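**Paid resume rewrite services for warehouse/service jobs: did anyone get anything out of it?**

**ukilton_lurker**

I've been applying for stock, front counter and dispatch jobs since July. A place called Prekport offers a "full professional rewrite" plus a cover letter, and they're pushing a 90 day interview guarantee. My cousin says go for it. I'm not convinced. My resume is one page, it's got my jobs on it, and I don't see what a stranger is going to add except adjectives. 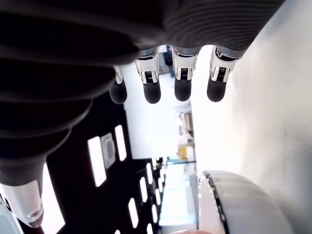
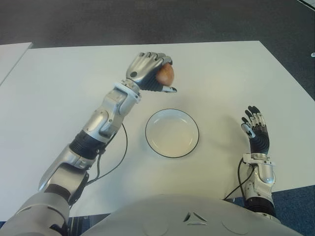
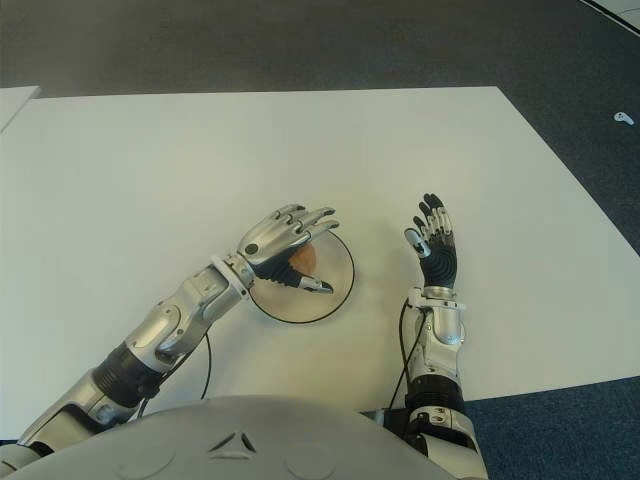
**Gijs Baert**

Read the guarantee before you do anything else. When I looked at it, the "guarantee" was that they'd rewrite the thing a second time if you could show you'd applied to enough jobs and heard nothing. So you pay, you wait three months, and what you win is another version of the document that didn't work. I wouldn't call that a guarantee.

**dockside_mel**

I used them. I'll be fair, it wasn't a total waste. They fixed my dates, which were a mess, and they moved my forklift ticket to the top where it should have been all along. But the summary paragraph was awful. "Dynamic and results-oriented team member with a passion for excellence." I load trucks. I deleted it before I sent it anywhere.

**ukilton_lurker**

Did you get interviews after?

**dockside_mel**

Two. I'd also started applying to places closer to home that same month, and I'd finally put my new phone number on it, so take your pick. I couldn't tell you it was the rewrite.

**Norbert Vörös**

I'll disagree with the mood in here a bit. I hire for a small depot and I do see a difference between a resume somebody has worked on and one they haven't. People leave off the things I need. Shifts they can work. Whether they've used a handheld scanner. Whether they've handled returns. If paying someone forces you to sit down and answer those questions, maybe it's money well spent.

**Gijs Baert**

Sure, but you just listed those questions for free.

**Norbert Vörös**

Fair enough. Some people still won't do it on their own. I've had applicants with ten years on a counter write "retail, various." Nothing else on the line.

**kettle_on_again**

What about the keyword stuff? Prekport told me my resume was "scoring low" and that the software would throw it out before a person ever saw it. They showed me a percentage in a red circle and everything.

**Gijs Baert**

Whose software? That's what I'd ask. They don't know what the employer uses, and plenty of small places don't use anything. I ran the same file through their free checker twice, and the second time I'd only changed the font. Different score. Then I pasted in the text of a soup recipe and it told me I had "strong action verbs."

**kettle_on_again**

OK, the soup thing I'd need to see.

**Gijs Baert**

Try it yourself, it's free. You'll be getting their emails until you retire though.

**Norbert Vörös**

Keywords aren't complete nonsense. If the ad says "order picking" and you wrote "got stuff off shelves," use their words. I skim too. I've got a pile and a lunch break.

**dockside_mel**

Agree with that one. I keep a plain list of everything I've done and swap the wording around depending on the ad. Takes me twenty minutes with the TV on.

**ukilton_lurker**

They quoted me for the "Premier" package, by the way. Resume, cover letter, online profile and a coaching call. The sales guy said 1,970 clients had been "placed" through it last year. I asked what placed meant and he said it meant they reported a positive outcome.

**Gijs Baert**

Ha. A positive outcome could be a callback. Could be they liked the font. Ask him how many people bought it and didn't report anything.

**ukilton_lurker**

I did! He said he'd get back to me. The page on their site has a different number too, it says 1,461. Same year as far as I can tell.

**kettle_on_again**

Maybe one is placements and the other is reviews?

**ukilton_lurker**

Maybe. It says "clients placed" on both, so your guess is as good as mine.

**returns_desk_rita**

Coming at this from the other side. I wrote resumes for one of these outfits (not Prekport) for a bit. We had templates. You picked the one for customer service or the one for warehouse, dropped in the person's jobs, and changed a few lines so two people from the same town didn't turn in the same page. The good writers did phone the client and ask real questions, and those resumes were better. But we got paid per file, so you can guess how often people phoned.

**Norbert Vörös**

That explains something. I once had 4 applications for one opening and all of them were "adept at cultivating lasting customer relationships." It was a night shift. There are no customers.

**returns_desk_rita**

Sorry, I may well have written that line.

**dockside_mel**

If you do want help, the Killeck library has a drop-in desk where they'll go over it with you. No charge. It's hit or miss depending on who's on, I got somebody very good the first time and somebody who only wanted to talk about margins the second.

**ukilton_lurker**

Didn't know about that. I'm going to skip the package and try the library first. Norbert, would you put the shifts at the top or down with the contact details?

**Norbert Vörös**

Right under your name. "Available nights and weekends," if that's true. Don't write it if it isn't, I'll find out on the first schedule.

**Gijs Baert**

And take the photo off if you've got one on there.

**kettle_on_again**

What's wrong with a photo? I've always had one on mine.

**Gijs Baert**

It takes up a fifth of the page and it doesn't tell anybody whether you can drive a forklift. Plus some places would sooner not have it in the file at all.

**kettle_on_again**

I got hired at Dmytriv with the photo on, so I'm leaving it.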